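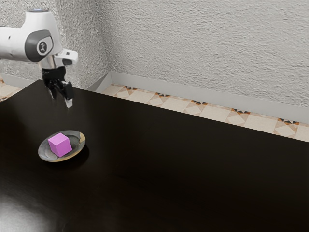
Speaker notes – "Who Checks the Kitchen?"
Zainab Edet, August
14 shares | 3 comments

Hi everyone, thanks for coming out (and thanks to whoever put the fans on, bless you). I'm Zainab. I spent five years as a food safety inspector for the city of Cunorar, and tonight I want to talk about those letter grades you see taped up in restaurant windows.

Quick show of hands – who looks at the grade before they sit down? Wait for hands. And who has walked out over one? There's usually one person. Ask them what the place was, but tell them no names!

So, how a visit goes. We don't call ahead. I'd turn up in the middle of lunch, show my badge, wash my hands and head for the fridge. Fridge first, every time. You can learn so much from a fridge. Raw chicken sitting over the salad greens is the one I wrote up more than anything else, and it takes a minute to fix.

Slow down here. People mix up a complaint and a violation. If you call the city because your soup was cold, that gets logged as a complaint, and somebody like me may go take a look. Lots of the time we find a perfectly decent kitchen that had a bad night. A violation is something the inspector sees and writes down. When the local news says a place "got complaints," please ask what happened next.

Story: the diner on Trilleo Street. (Keep this short, I always ramble.) The owner had a B and was just sick about it. Her problem was the hand sink – she'd been stacking clean pans in it, so the cooks couldn't get to the tap. We moved the pans, she put up a shelf, and at the reinspection she had her A. She hugged me, which I'm fairly sure is against some policy.

Fines. In Cunorar a blocked hand sink gets you a warning the first time. Running with no permit at all can cost you $1000, and I only ever wrote 2 of those. Most owners want to get it right, and a lot of them are doing the paperwork at midnight after a double shift, so be kind.

What I'd change: I want the full report posted next to the letter. Over in Jekov they already do it, with a plain one-page sheet by the door, and I love it. Rey is talking about the same thing for food trucks – mention the hearing if there's time, it starts at 4 and anyone can speak.

If they ask about home bakers: different permit, different office, send them to the county desk. Don't guess!

Questions, then cookies. The cookies are from the diner.

3 comments | Share | Print
Contact: Zainab Edet, via the library front desk
Back to top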